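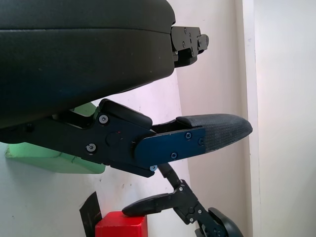 **Pourquoi ne refoule-t-on pas un mélange eau-sable à la vitesse la plus basse que permet la pompe ?**

En dessous d'une certaine vitesse, les grains se déposent sur la génératrice inférieure de la conduite, la section utile diminue, la perte de charge remonte et la conduite peut se boucher. La vitesse de service se fixe donc au-dessus de cette limite, avec une marge.

# Refoulement hydraulique des déblais — notes de cours, séance 4

Dilani Barua — version du 27/08/2018

Prérequis : hydraulique en charge, notions de granulométrie. Les pompes (courbes, cavitation, usure des roues) sont traitées à la séance 5.

## 1. Notations

| Symbole | Grandeur | Unité |
|---|---|---|
| D | diamètre intérieur de la conduite | m |
| L | longueur développée | m |
| V | vitesse moyenne du mélange | m/s |
| Cv | concentration volumique en grains | – |
| ρe, ρs, ρm | masses volumiques de l'eau, des grains, du mélange | kg/m³ |
| w | vitesse de chute d'un grain isolé | m/s |
| ie, im | gradients de perte de charge, eau claire et mélange | m CE/m |
| λ | coefficient de frottement en eau claire | – |

Les pertes de charge sont toujours exprimées en mètres de colonne d'eau (m CE). Les exprimer en mètres de mélange est admis dans d'autres ouvrages ; dans les comptes rendus de TD, c'est une source d'erreurs récurrente.

## 2. Masse volumique du mélange

ρm = ρe + Cv (ρs − ρe)

Pour un sable quartzeux en eau douce, ρs − ρe = 1 650 kg/m³. Avec Cv = 0,18, on obtient ρm = 1 297 kg/m³.

Ne pas confondre Cv avec la concentration en matériau en place, notée Cp, qui rapporte le volume de sol avant extraction (vides compris) au volume de mélange :

Cp = (ρm − ρe) / (ρp − ρe)

où ρp est la masse volumique du sol saturé en place. Pour ρp = 1 950 kg/m³, le même mélange donne Cp = 0,313. Le maître d'ouvrage paie en général des mètres cubes en place ; le rendement se calcule avec Cp.

## 3. Régimes d'écoulement

On distingue, par vitesses décroissantes :

1. suspension pseudo-homogène : profil de concentration presque uniforme (limons, sables fins à grande vitesse) ;
2. suspension hétérogène : concentration plus forte en partie basse, tous les grains en mouvement ;
3. lit glissant : une couche dense se déplace sur le fond de la conduite ;
4. lit fixe : dépôt stationnaire, écoulement dans la section restante.

Le domaine de travail courant pour les sables moyens est le régime 2. Le lit glissant est toléré avec les graviers, au prix d'une usure localisée de la génératrice inférieure. On tourne alors les tubes périodiquement, d'un tiers de tour le plus souvent.

## 4. Vitesse limite de dépôt

VL = FL · √( 2 g D (ρs/ρe − 1) )

FL dépend du diamètre médian et, plus faiblement, de Cv. Valeurs à utiliser en TD :

| d50 (mm) | FL |
|---|---|
| 0,1 | 0,70 |
| 0,3 | 1,00 |
| 0,6 | 1,15 |
| 2,0 | 1,30 |

Ces valeurs sont prudentes pour les grandes conduites. VL croît comme la racine de D : remplacer une conduite par une plus grosse, à débit constant, fait baisser V en 1/D² et monter VL. Le passage en dépôt est donc rapide. Erreur classique d'avant-projet, à vérifier systématiquement.

## 5. Perte de charge

En eau claire :

ie = λ V² / (2 g D)

En suspension hétérogène :

im = ie (1 + 81 · Cv · ψ^(−1,5))

avec ψ = V² √Cx / ( g D (ρs/ρe − 1) )

et Cx = (4/3) · g d (ρs/ρe − 1) / w²

La courbe im(V) à Cv constant présente un minimum, généralement voisin de VL. À gauche du minimum, le point de fonctionnement est instable : une baisse de vitesse augmente la résistance, qui réduit encore la vitesse. Avec une pompe centrifuge à courbe plate, l'opérateur dispose de peu de temps pour réagir.

## 6. Application : chantier de Plikton

Dragage d'entretien dans l'estuaire de la Markance, mise en dépôt à terre. Données :

- D = 0,65 m ; L = 1 424 m, dont une partie flottante de 40 éléments ;
- point de rejet à 3 m au-dessus du plan d'eau ;
- d50 = 0,3 mm ; w = 0,04 m/s ;
- λ = 0,012 ;
- Cv = 0,18 ; V = 5,0 m/s ;
- pertes singulières (rotules, coudes, vannes) : 10 % des pertes linéaires.

**Vitesse limite.** VL = 1,00 × √(2 × 9,81 × 0,65 × 1,65) = 4,59 m/s. La marge est de 0,4 m/s, jugée acceptable si la concentration est suivie en continu.

**Débit.** Section 0,332 m² ; Q = 1,66 m³/s, soit environ 5 970 m³/h de mélange.

**Perte linéaire.** ie = 0,0235 ; Cx = 4,05 ; ψ = 4,78 ; d'où im = 0,0563 m CE/m. Sur la longueur totale : 80,2 m CE.

**Bilan.**

| Poste | m CE |
|---|---|
| Pertes linéaires | 80,2 |
| Pertes singulières | 8,0 |
| Dénivelée (3 × 1,297) | 3,9 |
| Total | 92,1 |

La hauteur cinétique au rejet et l'aspiration sont négligées ici. Elles ne doivent pas l'être dans le projet.

**Puissance.** P = ρe g Q H = 1 500 kW hydrauliques. Avec un rendement de 0,75, il faut 2 000 kW à l'arbre. H étant en m CE, c'est bien ρe qui intervient et non ρm.

**Production.** Cp × Q = 0,313 × 5 970, soit 1 870 m³/h en place. Il s'agit d'une valeur instantanée ; le taux d'utilisation (déplacements d'ancres, rallonges de conduite, attentes) n'est pas compris.

## 7. Station relais

Lorsque la hauteur totale dépasse la capacité de la pompe de bord, on insère une station relais. La variante Crichton du dossier place la station à la jonction entre conduite flottante et conduite terrestre. Points à contrôler :

- pression à l'entrée du relais positive dans tous les régimes, y compris lors du passage d'un bouchon dense ;
- pression maximale à la sortie compatible avec la classe des tubes et des joints ;
- ordre de démarrage : pompe de bord d'abord, relais ensuite, en eau claire ;
- ordre d'arrêt : rinçage complet, puis relais, puis pompe de bord.

Durée minimale de rinçage : L/V, soit 285 s dans l'exemple. On prend en pratique le double.

## 8. Mesures

Deux grandeurs suffisent à suivre la production : V (débitmètre électromagnétique) et ρm (densimètre). Le densimètre Koltley utilisé dans les relevés de juillet est monté sur un tronçon vertical, ce qui limite l'effet de la stratification. Sur un tronçon horizontal, une mesure selon un seul diamètre vertical est biaisée dès que le lit se forme.

Étalonnage du zéro en eau claire, conduite rincée, avant chaque série.

## 9. Travail demandé

a) Reprendre l'application avec d50 = 0,6 mm et w = 0,085 m/s. Conclure sur la vitesse de service.

b) Tracer im(V) entre 3,5 et 6,5 m/s pour Cv = 0,10 et Cv = 0,18. Situer le minimum de chaque courbe par rapport à VL.

c) Pour la variante Crichton, tracer la ligne piézométrique en supposant la charge répartie à parts égales entre les deux pompes.

Compte rendu par binôme, unités indiquées dans chaque tableau.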